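25 June 2022, Groner shared workshop, hand build

Changed the wrist cable to the Grilport one and tied it with 12 mm sleeve. The old routing was pulling on the thumb when the wrist turned past 70 degrees. I think my clamp was too tight.

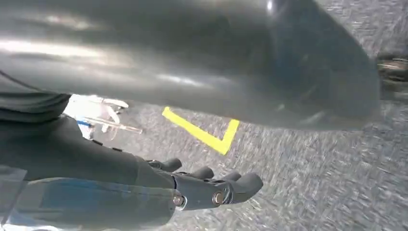

Grip current is now limited to 20 percent. Baltetti firmware still forgets this value after restart, so please check it each time.
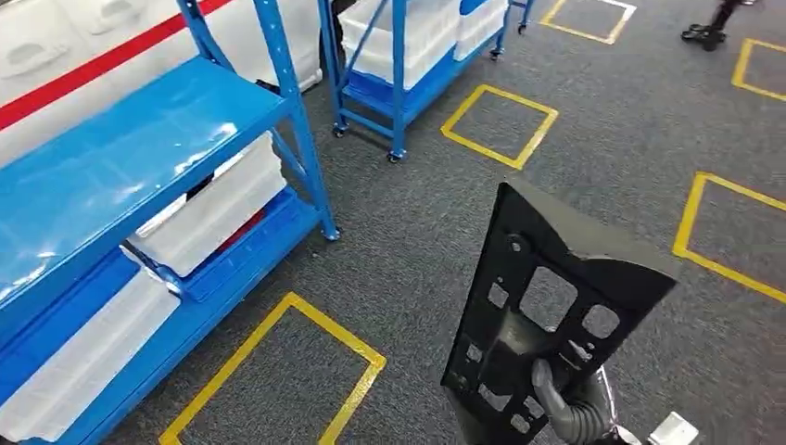
Next job is the path planning, which I left unfinished in May. I want the arm to keep 15 cm from all racks. With the black panel held nearly upright, its flared top needs more room than the hand does, so the margin must be measured from the panel. Oosthuizen bracket is still on order.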